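## 4. The demonstration at Rustham

### 4.1 Setting and procedure

The second part of our material comes from the open demonstration which the Prireo project held in Rustham in September. The first part, the interviews in Dultport, was presented in Section 3. In Dultport the people whom we interviewed had only heard about the robot cell. In Rustham the visitors could stand near the table and follow the work with their own eyes, and they could ask the operator what they wanted. We wished to know which questions they ask when the machine is in front of them, and if these questions are different from the questions that people ask after reading a description.

The task of the cell was the handling of parts in used desktop computers. A computer tower was laid on its side on the worktable, with the open side upward, and a gray 3D-printed tray was placed to the left of it. The tray has slots and holders of different shapes for the parts. The arm worked from above. We chose this task together with the operators for a simple reason: most visitors have a computer of this kind at home or at work, but many of them have never looked inside one. The object is then familiar and unknown at the same time, and this made it easy to start a conversation.

Each visit followed the same plan. The operator gave a short introduction, in which the names of the main parts were mentioned. Then came the work of the arm, during which the visitors were free to speak. At the end there was a discussion at the table. The operator was asked not to explain any movement before somebody asked about it. This rule was kept in most of the visits, but in 2 of them the operator explained the gripper at the start, and we have marked these visits in our notes.

Much of the talk took place while a part was held by the gripper over the motherboard. At such moments the cables in the case became a subject almost at once. They lie in bundles between the drive bays and the board, and the visitors understood quickly that a cable does not keep its place as a metal part does. 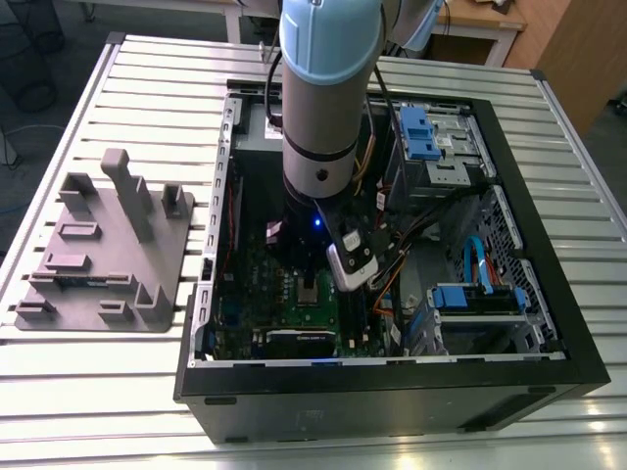
Vol. 3, p. 601

The observer stood behind the visitors and wrote down every question and every remark as completely as possible. No sound was recorded, as the hall was noisy and some visitors did not want it. The notes were typed the same evening and read again by the operator, who corrected technical words but did not change what the visitors had said. All together, the notes contain 1,198 entries. An entry is one question or one remark by one person; when a person continued the same thought after an answer, this was counted as a new entry.

The entries were then sorted into 3 groups. The first group is about the parts of the computer, the second about the movements of the arm, and the third about the work of people beside the machine. Two of the authors sorted the entries independently and afterwards discussed the cases in which they had not agreed. Most of these cases were on the border between the first and the second group. A question such as "How does it know this is the same board?" can be understood as a question about boards or as a question about the arm. We have placed it in the second group when the visitor looked at the arm while asking, which the observer had in many cases written down.

### 4.2 Questions about the parts

We had expected that the visitors would begin with the arm. In most visits they began with the computer. They wanted to know what they were looking at, and which of the parts could still be used. The power supply was named very often. It is large, it has a simple shape, and its label can be read without special knowledge, at least in some places.

The label gave also a good opportunity to speak about camera images. The Prireo team showed the visitors views from the small camera near the gripper. In these views the label does not lie straight, and the text on it runs diagonally. A person who reads it turns the head a little and does not think more about it. For several visitors it was new that this turning has to be solved in a program, and that a strong reflection on the metal can make trouble for the reading.

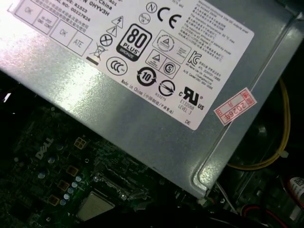

*Figure 1. Wrist camera view of the power supply label, which carries the 80 PLUS BRONZE logo. Part of the Dell motherboard is seen at the lower left.*

Figure 1 was discussed longer than any other view. Some visitors asked why the robot should read the label at all, when a bar code could be put on the outside of the computer. The operator answered that used computers arrive without such a code, and that a power supply may have been changed in earlier years. The label on the part itself is therefore the better source. Other visitors asked whether the symbols are read too, or only the words. This question had not been prepared by the team, and the answer given in the visits was not always the same. We mention it here because it shows that a demonstration can also reveal open points on the side of those who demonstrate.

A smaller number of entries is about value. Visitors asked if it is worth the effort to take a memory module or a drive from an old machine. The operators could not give a price, and they said so. In our notes, this was accepted better than the general answers which were given in Dultport.

### 4.3 Questions about the arm

The entries of the second group came mostly later in the visit. They are shorter than those of the first group, and many of them have the form of a guess: the visitor says what the arm will do next and waits to see. We think that this form is important. A visitor who makes a guess has already built some idea of how the machine works, and the wrong guesses tell us more about this idea than the right ones.

Wrong guesses were common at the processor. The frame that holds the processor can be raised, and visitors expected that the arm would then work only at the socket. They also expected a fixed order of parts, from large to small. The tray supported this expectation, as its holders differ in size. When the order was another one, the visitors asked for the reason, and these questions led to the best discussions that we have in the material.

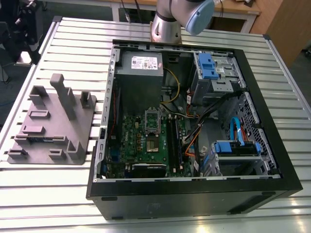

Helge Skjelbred remarked in the discussion that the tray had been more helpful to him than the introduction, for with the tray beside the open case he could see where a part might belong, "and then I do not need the name of it." He added that he would have liked to see one attempt that does not succeed, with the operator saying aloud what he does about it.

We took this remark seriously. In the plan for the visits, a failed attempt was treated as an interruption. The operator stopped the talk, corrected the position and continued. After reading the notes we think that this was a mistake in our plan. At the following demonstration, in Berge, the operator was asked to keep speaking in such a situation and to name the step at which the difficulty began. The results from Berge are given in Section 5.

### 4.4 Limits of the material

The visitors came by their own wish, and it must be supposed that they had more interest in machines than other people. The notes were taken by one observer, and in larger groups some remarks were certainly lost. The computers were prepared before the visits, with the side panel already removed, so that questions about the opening of the case are missing from the notes. Finally, the sorting by the direction of the look, as described in Section 4.1, depends on how well the observer could see the face of the visitor from behind. For the border cases between the first and the second group we therefore give no separate results.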